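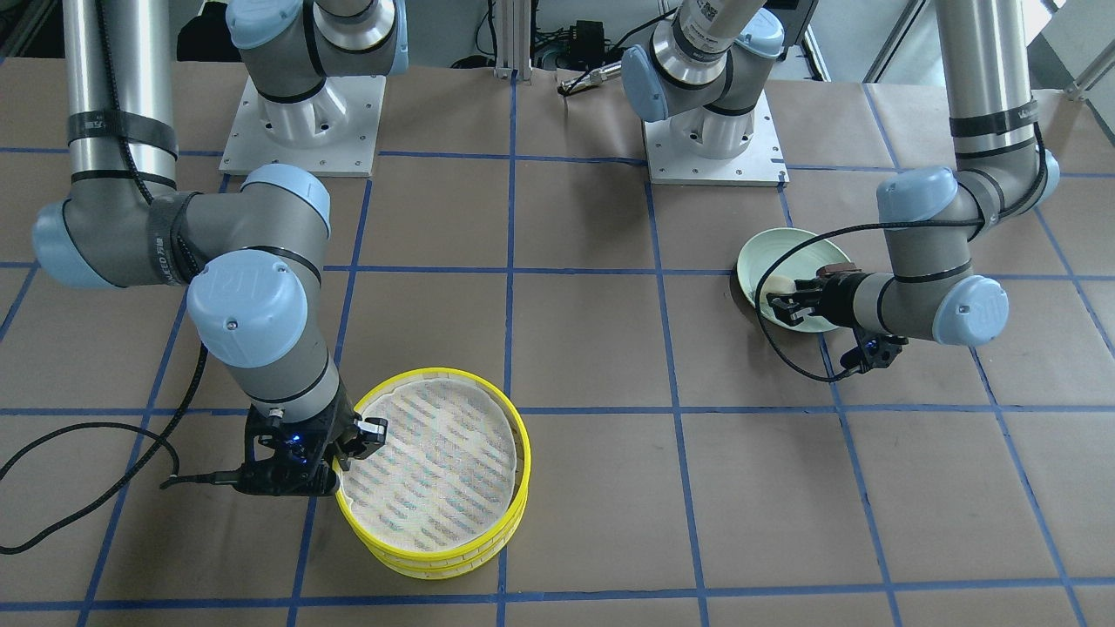
Section 4: Setting up and first use

Read this section before you fit the handle. The Kanau hand mill is supplied part assembled, and the stones are already seated in the body. Do not take them out before first use.

4.1 Choosing a place for the mill

The mill clamps to the edge of a table or worktop. The edge must be between 30 mm and 70 mm thick and must have a flat underside. If your worktop has a lip or rail underneath, fix the mill to a separate board first (see 4.6).

Leave 75 cm clear on the handle side. The handle swings wider than most people expect and will catch a cupboard door or a kettle lead.

Caution: do not clamp the mill to glass, marble or tile.

4.2 Fixing the clamp

1. Place the felt pad on the table where the clamp will sit.
2. Open the clamp screw fully and slide the mill on from the front, with the spout facing you.
3. Push the mill back until the body touches the edge of the table.
4. Tighten the clamp screw by hand. Do not use a spanner or pliers.
5. Hold the hopper and try to rock the mill from side to side. If it moves, loosen the screw, straighten the pad and start again.

Check the clamp again after the first few minutes of milling. The felt settles a little when new.

4.3 Fitting the handle and hopper

1. Slide the handle on to the shaft so that the flat on the shaft lines up with the flat in the handle.
2. Fit the washer, then the wing nut. The wing nut has a left-hand thread and tightens anticlockwise.
3. Drop the hopper into the collar and turn it until the two pins click.
4. Turn the handle one full turn with the hopper empty. You should feel light, even drag.

Caution: never turn the mill for longer than this with nothing in it. Dry stones rubbing together will wear quickly and leave grit in the flour.

4.4 Cleaning the stones with rice

New stones carry a fine dust from the factory. It is removed by milling plain white rice, which is then thrown away.

1. Turn the setting ring to 5.
2. Pour one cup of dry rice into the hopper and put a bowl under the spout.
3. Mill all of it at a steady pace.
4. Turn the ring to 3 and repeat with a fresh cup.
5. Brush out the spout with the small brush supplied. Do not rinse.

If the second batch is still grey, mill a third. Throw all of it away, including anything left in the hopper.

4.5 Milling and sifting

1. Weigh out your grain. The hopper holds 1,000 g of wheat, but for a first go use less.
2. Set the ring to 4 for coarse meal or 2 for bread flour.
3. Mill at a pace you can keep up without leaning on the table.
4. Tip the flour into a sieve held over a wide bowl and tap the rim with the flat of your hand.
5. Put what stays in the sieve back through the mill one setting finer, or keep it for porridge.

Let warm flour cool before you put a lid on it. Wholemeal goes stale sooner than shop flour, so mill what you need for the week and keep the rest as grain.

Note: oily seeds such as linseed or sesame will clog the stones. Use the steel burr set, sold separately.

4.6 Using a mounting board

The Zenitz board is sold as a spare. Two screw holes at the back let you fix it to a bench. Owners with a Plandeck folding table should use the board in all cases – the table edge is hollow and will dent under the clamp.

4.7 Missing or damaged parts

Check the contents against the list on the inside of the lid. For missing parts, write to Kelly Haworth at Mac Mathúna, giving the number stamped under the spout. Keep the packaging until you have finished the rice cleaning.

Section revised Aug 13, 2018. The setting numbers in 4.5 replace those printed on the quick start card.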